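Grasp planning software, work package 2: progress in January

In this period we moved the planner from the Petersen test bench to the café tables at Dallitz. The new release of the Luvby control software now runs the full loop without manual restart. We made 222 grasp attempts in total, and 40 of them failed. Most failures were with transparent objects, where the depth estimate was wrong near the edges.

The Cikov team changed the filter for these edges, and planning time went down to 130 ms. The log viewer is delayed, and we ask to move it to the next period. The budget is not affected by this change.

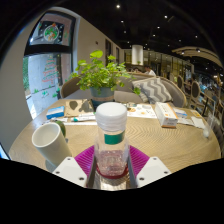

Figure 1. Clear bottle held between the gripper fingers at a café table.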